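New pads for the grippers at Kurketti

5 July 2020

I've been looking after the hand-held grippers at Kurketti since January, and this week I finally got the whole lot onto fresh blue pads! We'd put 1,000 openings and closings on the old set, which is twice the 500 that Frida Bergmann likes to allow, so I can't say I was surprised when they started to feel slick at the tips.

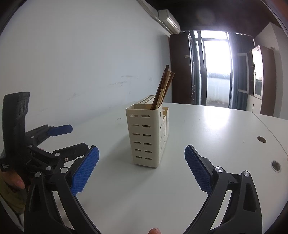 Swapping them is a 19-minute job if your screwdriver fits (mine didn't, I had to borrow one). You open the jaws wide, ease the old pad off, wipe the finger down and press the new one on with the diamond pattern facing in. Then you go over the pivots on the linkages for play. One of ours had a little wobble – a quarter turn sorted it. 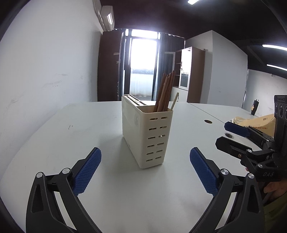 Frida wants every pair checked on something fiddly before it goes back on the shelf, and I agree with her. A plain block tells you very little. I like the utensil holder full of chopsticks much better, with all those little slots down the front for a worn pad edge to catch on, and sticks thin enough to show up jaws that don't meet square. The spare pads are in the drawer marked Luvero, and I've put in for more.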